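Covering a table with cloth so that it stays put

A cloth on a work table saves the top from scratches, stops small parts rolling and takes the noise out of putting things down. The trouble is that it creeps. You lean on the front edge, the cloth moves a little, and by the end of the day half of it is on your knees. These notes are from three tables in our workshop, all done with ordinary binder clips and cloth from the remnant box.

Choosing the cloth

Use something with weight. Denim and heavy cotton drill lie flat on their own and don't ruck up when you slide a box over them. Thin polyester is slippery on a varnished top and no amount of clipping will cure that. Felt is good for quiet but it picks up every bit of fluff and thread. I went through two felt covers before giving up on it.

Dark blue is a sensible colour. It hides pencil and tea, and anything pale or red shows up against it straight away. Black is too dark for finding screws.

Wash new denim before you cut it, twice if the water comes out blue the first time. Otherwise it will shrink later and you will be left with a strip of bare table where you didn't plan one. It can also rub off on light wood while it is new, so leave the first wash no longer than you have to.

Cutting to size

Measure the top and decide which sides you want covered. You don't need the whole table. A strip of bare wood at the back or side is handy for a lamp clamp or a mug. At the front, let the cloth hang over, as that is where your forearms rest and a raw edge lying on top will soon fray. Ours has 16 cm hanging at the front.

If you can't be bothered to hem it, run a zigzag stitch along the cut edges. Pinking shears will do for a month or so.

Clipping it down

Binder clips hold better than the plastic picnic sort, and the handles lie flatter. Buy the size that opens wide enough for your table top plus two layers of cloth. Emilian Hodoroagă bought a box of 40 that were all too small for his bench and has been using them on crisp packets since.

Put the back clips on first. Smooth the cloth forward with the flat of your hand, then do the two sides, pulling gently outwards as each clip goes on. Don't pull hard. A cloth stretched tight at one clip will wrinkle towards it, and a few soft creases do no harm anyway.
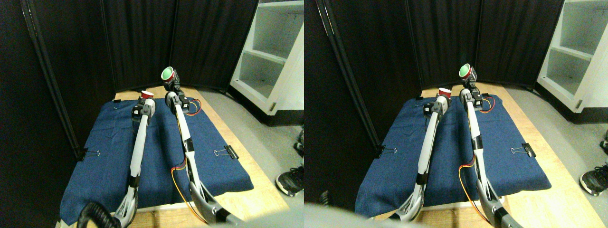

Denim-like cloth on a light wooden top, with a clip on each side edge.
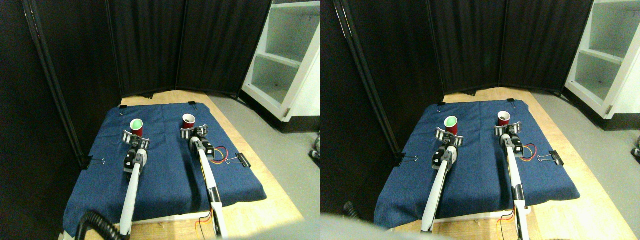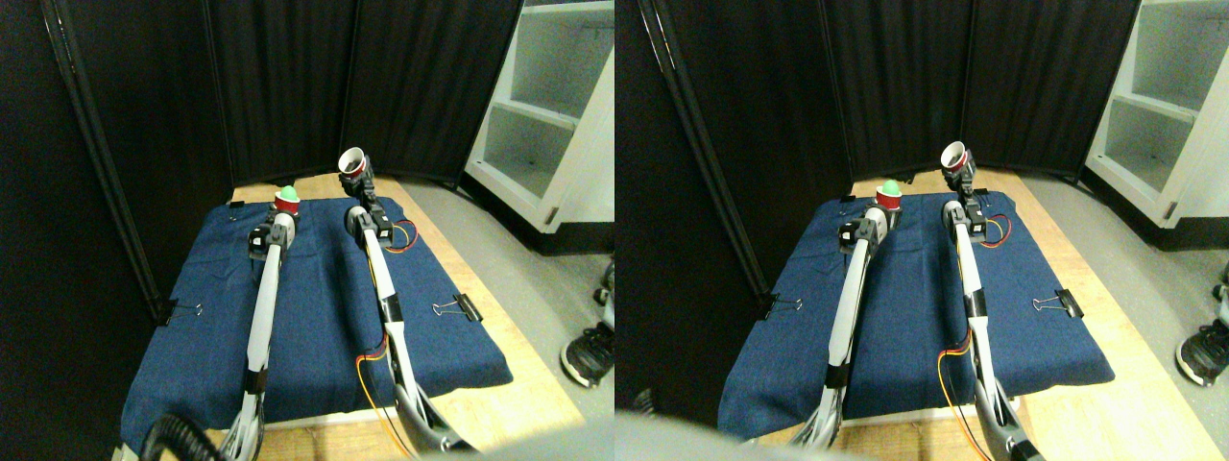

Leave the front free unless you have to clip it. Clips there catch sleeves and dig into your wrists, and with the back and sides held the front has very little reason to move.

On a thick top that no clip will open over, sew a loop of tape to each corner and tie the loops together underneath with cord. It is slower but it holds well – Emanuel Surdu did his mother's old kitchen table this way and it was still tight after 26 months.

Cups and other light things

Plastic cups are useful for sorting, but an empty one goes over at the least knock. A few washers in the bottom will steady it. Keep cups towards the back, where your elbows don't go, and smooth out any crease before you stand one on it.

Keeping it clean

Shake the cloth outdoors once a week if the table is in daily use. Take the clips off first and put them all in one cup, or you will be treading on them. For dust and thread in between, a damp rubber glove wiped in one direction works better than a brush.

Oil marks come out of denim if you catch them early. Rub in a drop of washing-up liquid, leave it for 40 minutes and wash as normal. Glue is another matter. Let it go hard and pick it off with a blunt knife, and accept that the patch will stay stiff.

Turn the cloth round every couple of months so the wear is shared. If one area has gone thin, patch it from underneath and the top stays smooth.

Check the table underneath while the cover is off. Grit works its way under the edges and will mark the wood more surely than anything you put down on top. Wipe with a barely damp cloth, let it dry fully, then clip everything back on, starting again from the back.

Clips that have lost their spring can go on paper. Don't try bending them back, they only get worse.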